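Dust and Noise Levels in a Shared Workshop Building
Student Project Report, Environmental Measurement course
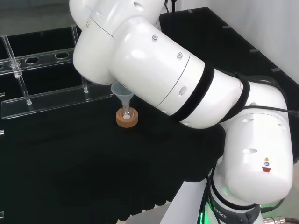
The project started in September, after several students complained that the ground floor of the Drostton building left them with sore throats by late afternoon. The building is used by four courses and has one ventilation system for all of them. We wanted to know two things: how much fine dust is in the air during a normal working day, and whether the noise level is high enough to make ear protection a good idea outside the saw room.

1. Background

Fine dust comes from sanding, sawing and grinding, but also from sweeping and from people walking over a floor that has not been cleaned. The smallest particles stay in the air for hours. Most of the people who use the building are only there for a few hours at a time, so we did not expect to find levels that would be a danger to anyone. We were more interested in when the peaks happen and how long they last.

Noise is easier to notice but harder to describe with one number. A short bang from a dropped clamp can read higher than a planer and still matter less over a day. For this reason we used averages over fixed periods and wrote down the loudest events separately.

2. Equipment and method

We borrowed two dust meters (Cotix handheld type) and one sound level meter from the physics department. Before the first day we ran the two dust meters side by side overnight in a closed classroom. One of them read slightly higher than the other the whole time, so we corrected its values in the spreadsheet.

We picked 5 measuring points:

Point A, entrance hall next to the coat hooks
Point B, long workbench, ground floor
Point C, outside the saw room door
Point D, stairwell, first landing
Point E, upstairs drawing room

Readings were taken on 10 working days. The original plan was to visit each point four times a day, which would have given 200 readings for dust. We ended up with 194. The missing six are all from point E, which was locked twice in the morning and was being used for an exam on another day.

At each point the meter stood on a stool for three minutes before we wrote down the value. We also noted which machines were running, whether the outside door was open, and how many people were in the room. The last item was dropped from the analysis. People came and went too much during the three minutes for the number to mean anything.

3. Results: dust

The highest values were at point C, as expected. The second highest were at point D, which we had not expected at all. Nobody works in the stairwell and there are no machines near it. The values there went up a short time after the saw room was used and stayed up longer than they did at point B.

We think the air moves from the saw room to the stairwell when the saw room door is left open. To check this we hung strips of tissue paper in the doorway on one afternoon. With the outside door closed, the strips moved toward the stairs. With it open, they hung nearly straight or moved in both directions.

Sweeping was the other clear cause. On 9 of the days the ground floor was swept at the end of the afternoon with a dry broom, and the last reading at point B was higher than the one before it on every one of those days. On the remaining day the floor was vacuumed and the last reading was lower.

Point E stayed low throughout. Point A changed with the weather more than with anything happening inside.

4. Results: noise

The average level at point B was comfortable for conversation most of the time. Outside the saw room it was not — two people standing at point C had to raise their voices whenever the planer was on. The loudest single event was a stack of boards falling over near point B, and we left it out of the averages.

5. Problems

The sound level meter ran out of battery during the second week and we lost half a day of values. We also took most of the readings ourselves between classes, so the times are not evenly spread. There are very few from the lunch break.

6. Recommendations

Keep the saw room door closed while the machines are running and for fifteen minutes afterward. Replace the dry broom with the vacuum that is already in the storage closet. Put a box of ear plugs at point C. A second round of measurements in the spring, when the windows are open, would show whether the stairwell is still a problem.

The spreadsheet and the floor plan with the measuring points are in the course folder.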